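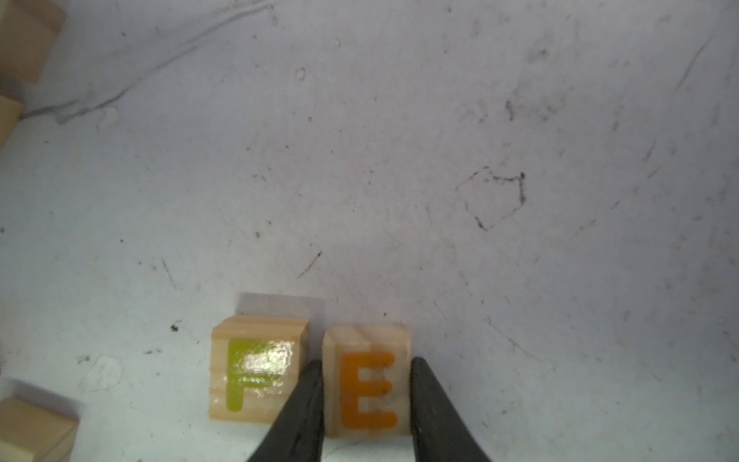 Stornmont Technical Institute
Open Day Safety and Inspection Checklist: Block Handling Demonstration

Station: Letter blocks, Gadholm arm, demonstration room 3
Inspection date: October 14, 2026
Inspected by: Pilar Herrera, Laboratory Safety
Station lead: Murray Arsenault
Status: Approved for visitors with two open items

This checklist is completed before doors open and kept at the station desk until the last group has left. Each item is marked Yes, No or N/A. Any item marked No must carry a comment.

Section A. Visitor area

A1. Floor barrier in position and latched on both sides. Yes
A2. Walkway clear to both exits. Yes
A3. Group size limit posted at the entrance (up to 9 visitors). Yes
A4. Step stools for younger visitors stored outside the barrier. No
Comment: One stool was found against the inside of the barrier. Moved during the inspection. Station lead to check again before each school group.

Section B. Arm and controller

B1. Emergency stop tested from the operator's seat. Yes
B2. Emergency stop tested from the visitor side. Yes
Comment: The button responds correctly but its label has faded. New label requested from Retamal stores.
B3. Speed limited to demonstration setting, 50 millimeters per second. Yes
B4. Cables secured and clear of the arm's path. Yes
B5. Controller cabinet locked, key held by station lead. Yes
B6. Annual service current. Yes
Comment: Last service July, record filed with Kandemholm Maintenance.

Section C. Gripper

C1. Both fingers firmly mounted, no play at the base. Yes
C2. Finger tips free of chips and burrs. Yes
Comment: The tips are narrow. Visitors may look at the spare pair on the desk but are not to handle the mounted fingers, even with the arm stopped.
C3. Wrist camera lens clean and cover removed. Yes

Section D. Work surface and blocks

D1. Surface level and fixed to its stand. Yes
D2. Surface free of damage affecting the demonstration. Yes
Comment: The pale top has scuffs, smudges and dark specks. These are cosmetic. It should still be wiped down between groups — loose debris was noted near the blocks.
D3. Blocks free of splinters and sharp corners. Yes
D4. Gap between neighboring blocks wide enough for one finger. No
Comment: The F and the E were set with only a narrow gap between them, and the left finger has very little room there when the gripper is placed around the E. Operator Elba Cáceres is to set the blocks farther apart at the start of each run.
D5. Lighting checked for glare on the letters. Yes
Comment: There is strong glare on the upper part of the F. No hazard to visitors. Lamp angle left to the operator's judgment.

Section E. Staffing

E1. Trained operator seated whenever the arm is powered. Yes
E2. Second staff member at the barrier. Yes
Comment: Eglė Siliņa in the morning, Elba Escobar in the afternoon.
E3. Staff briefed on stopping the demonstration if a visitor crosses the barrier. Yes

Open items
1. Replace emergency stop label, visitor side (B2). Owner: Murray Arsenault.
2. Confirm block spacing before the first group (D4). Owner: Elba Cáceres.

Signed: P. Herrera
Received at station: M. Arsenault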